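Ticket: fold policy stalls after first grasp, left arm holds and waits
Opened by: Femke Aerts
Assigned: Krum Papadopoulos
Component: Stititz planner / grasp state
Status: open, workaround in place

Since the October merge the towel task hangs on the handover between pick and stretch. Left side reports grasp OK, right side never gets the go. No fault, no e-stop, just sits there till the watchdog fires at 40 s. Seen it 7 times today. Cell setup same as last week, calibration not touched. 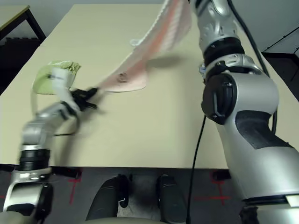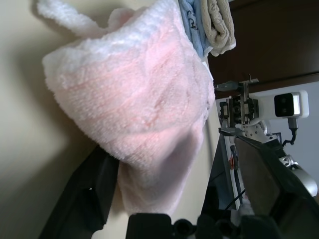
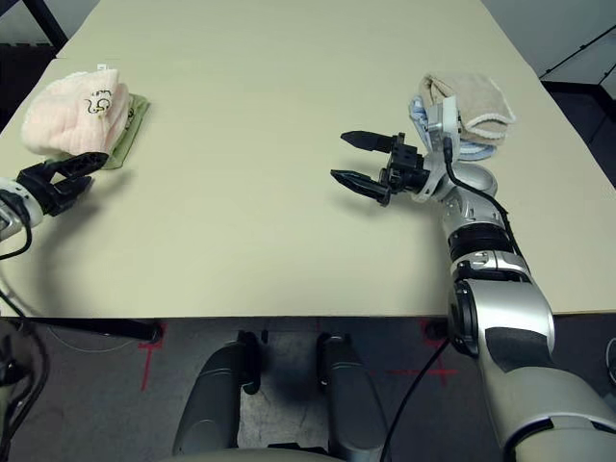 Same cell for all three, pink towel in each.

Tried so far:
- restarted planner node only: no change
- full restart of stack: good for 3 runs, then back
- rolled Vidmar perception back one build: no change, so prob not the segmentation
- slowed the left arm down: stalls less but still stalls

Log around the stall:
grasp_state left=CLOSED conf=0.38
handover: waiting for corner_b
handover: waiting for corner_b
watchdog: timeout, abort task

Krum 14:10
conf 0.38 is under the handover threshold. But who is reading conf there? Old code only looked at CLOSED. Checking the diff.

Krum 14:35
Found it, I think. Merge pulled in Todor's confidence gate and it runs on the wrist cam estimate only, head cam result gets dropped if it comes in late. And it is late, roughly half the time. Timestamps on the wrist topic look fine.

Femke 14:50
Can we just turn the gate off for now? Need the cell back this afternon.

Krum 14:55
Yes. Set handover.use_conf_gate to false in the cell config, restart planner. Don't commit it pls.

Femke 15:40
Gate off, no stalls so far. Leaving this open till the late head cam msgs are sorted. Todor, can you look at the sync queue, size is still hardcoded in there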